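Repainting the back room, part two

I left off last time with the filler drying. It took longer than the tub said it would, so the sanding slipped into July, and after that I had a cold and did nothing at all for a bit.

The filler was Wamby, the ready-mixed one. It goes on well and sands badly. I started with 60 grit, which was too rough and left lines, then went over everything again with 100. If I did it again I would start with the finer paper and put up with it being slow.

For paint I looked at two whites. The first was from Dronik and looked green by the window after four in the afternoon. The second was Saengthong matt, code 3816, and that is the one I bought. The shop in Ullport mixes it while you wait. They only had the large tin, so I have plenty left over for the hall.

Two coats were enough on the long wall. The chimney breast needed three - there was an old brown stain on it that kept coming back through. I should have used stain block first. I knew that and did it anyway, to save a trip.

A few things I would pass on:

Wash the walls the day before, with sugar soap, and rinse them twice.

Do the edges with a brush and roll straight afterwards, before the edges dry. I left one corner overnight and it shows.

Take the masking tape off while the last coat is still a bit soft. I lost a strip of paint by the door and had to touch it in.

Matt white marks easily. I was told this in the shop and it is true. A damp cloth takes off some scuffs and makes others shiny, so try it low down first, near the skirting, where a shiny patch matters less. 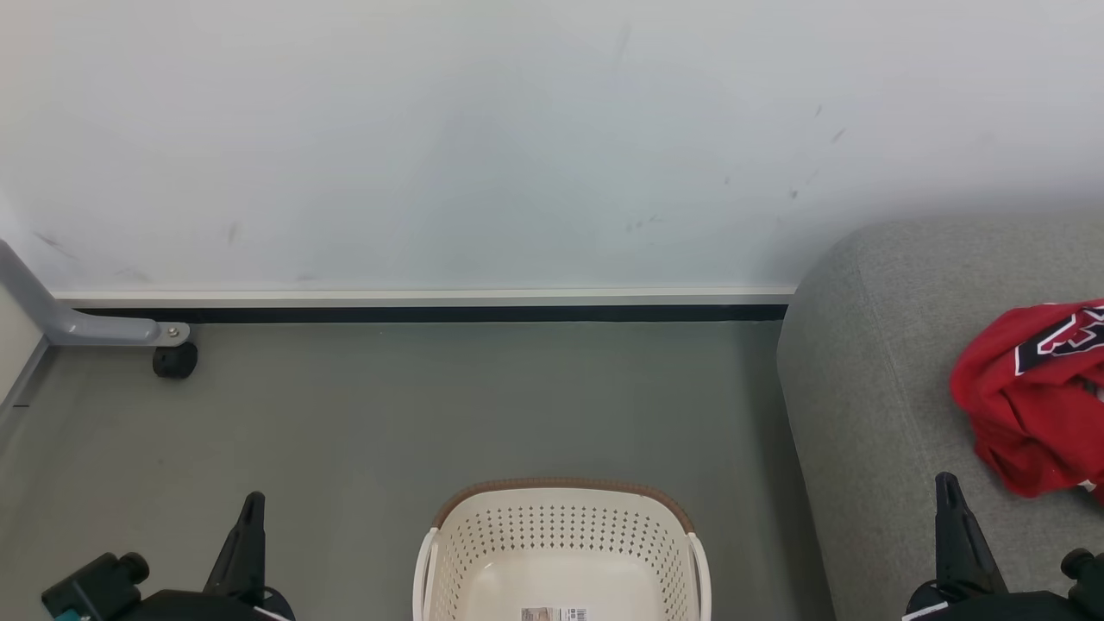

What's next

The hall, with the rest of the tin. The ceiling there is high and I need to borrow a longer ladder first - mine stops one rung short of useful.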